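**Gripper loses grip width after a long session – stops short of closed**

**tveit_m** – 11 Feb 2019

Two-finger hand-held gripper, black fingers, textured pads. After 90 cycles the reported width drifts. At 100 the log says the pads are touching when there is still a 2 mm gap, so thin-walled parts get recorded as held when they are not. Re-zeroing fixes it for a while, then it comes back. Controller is a Skemudska board, firmware untouched. Fingers open over the work surface:

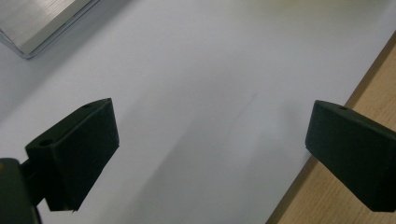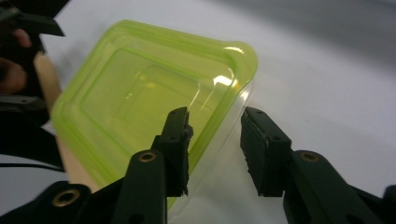

Ruby-Lee Dunstan thinks the encoder is fine and the finger link is creeping on its pivot. Has anyone seen drift like this without a loose encoder magnet?

**Hailu**

Yes, on 9 units last May. Pivot wear, same as she suggests. Lock the trigger, push each pad sideways by hand and watch the reading. If the pad moves and the number doesn't, the play is downstream of the encoder and no amount of zeroing will help.

**nornmont_bench**

Disagree. Pivot play gives scatter in both directions. Steady drift one way is thermal, or the zero is being overwritten at startup. Log board temperature next to width before you take anything apart.

**Hailu**

Play under a spring preload is one-sided. It won't scatter.

**tveit_m**

Did both. Temperature is flat across the session. Left pad moves sideways with the trigger locked and the reading stays put. Right pad is solid.

**nornmont_bench**

Fair enough on temperature. I would still check the startup zero – two faults can sit on top of each other.

**henden_qa**

Whatever the cause, flag the logged grips from cycle 90 onward. A false "held" is worse than a missed one if anything downstream trusts it.

**tveit_m**

Flagged. New pivot goes in the left finger first, startup zero after that. Will post the width log.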